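Home | Notebook | Stores | Contact

1 min read

2025-06-02

Grey bin on the wood-topped bench. Went over the inside today before the next lot of goods goes in. The floor is scuffed all over, fine scratches plus some pale patches. A cloth and the mild cleaner did nothing for the patches, so I'm leaving them. The black pouch goes in first.
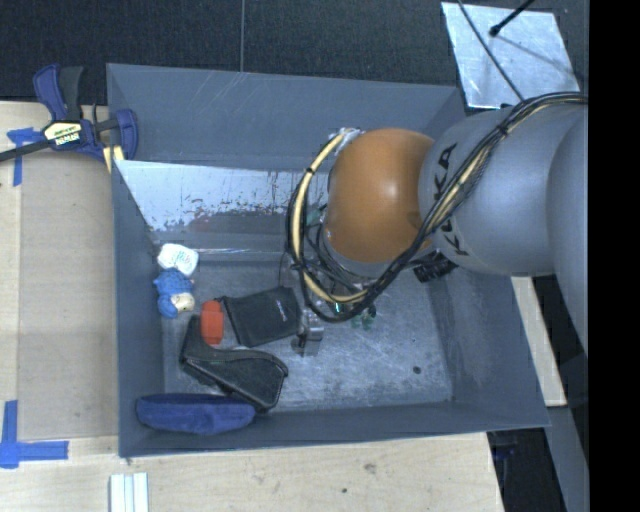 Gwynne sent 35 pouches, two of them with bad zippers. Set those aside for Perrine Renaud. The rest are logged under Purneo, 200 g fill each. Weighed a few – all fine.

The sloping panel at the rear still has reddish-brown smudges low down. Try the plastic scraper, then wipe. No steel wool on it, please.

To do: ask Kistik for the price of a spare bin. Last November it was 800 with delivery.

Contact: stores desk | © Zedier workshop | Back to top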